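Rullar Forum > Manipulation > Hands and grippers
Multi-finger hand or parallel gripper for kitchen tasks in simulation

Kaijage_Lab wrote:
We are comparing two end effectors in the Mavden simulator before any hardware is ordered. The task is moving a single item between a pan and a cutting board. Each end effector was given 40 trials. We would welcome comments on the choice of hand.

udodo_controls wrote:
In our view the parallel gripper remains the sensible option. It has fewer joints to tune, and our own controller runs it with a delay of 8 milliseconds.

mavden_user82 wrote:
I must disagree. A rounded item tends to roll out of flat jaws, and a curved grasp is more forgiving. Has the thumb angle been fixed or left free?

Kaijage_Lab wrote:
The thumb is left free. Views from our set-up with the black hands are attached.

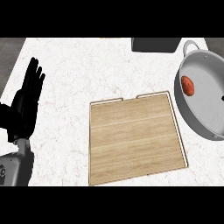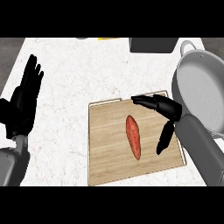 Simulated worktop with pan and cutting board. In the second view the right hand is over the board, close to the sweet potato.

udodo_controls wrote:
Thank you. I maintain my position on cost - though I accept that the open grasp suits that shape. Please post the contact settings when convenient.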